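Custby Breathing Timer, used for one term in a school mindfulness program
Reviewed by Hedvika Halás

The Custby is a tabletop timer for guided breathing. It has no screen. A ring of light brightens on the inhale and fades on the exhale, and a dial on the base sets the length of each breath from 3 to 6 seconds. Sessions end on their own after a preset time. We ran ours in after-school groups of children aged eight to eleven, with the dial at four seconds and the session length at five minutes.

Setup is short. Charge it, hold the dial down until the ring blinks, pick a session length. The manual covers this on one page and then spends several more on an app we did not install. The timer keeps its last setting when switched off, so a group leader can start it with one press.
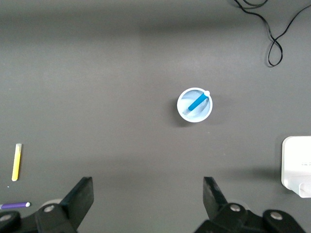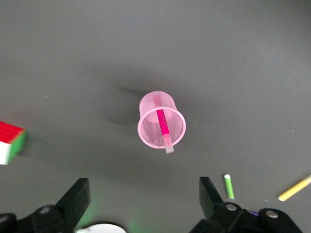
One marker in each cup, blue in the white one and magenta in the pink mesh one.

Light output is adequate with the blinds half closed. In direct sun the fade is hard to follow past the second row of mats. The older Kundix model we used before was brighter, but it clicked at every change of breath, and several children opened their eyes at each click. The Custby is silent until the closing chime — which has two volume levels, both too loud for a small room.

Battery life is rated at 300 minutes. Ours needed charging sooner than that by September, after a full term of use. The charging port sits under the base, so the unit has to lie on its side while it charges. The rubber foot came loose once and was glued back.

For groups of up to 30 in a dim room, it does the job. For a gym with high windows, the Kundix is still the better choice, clicks included.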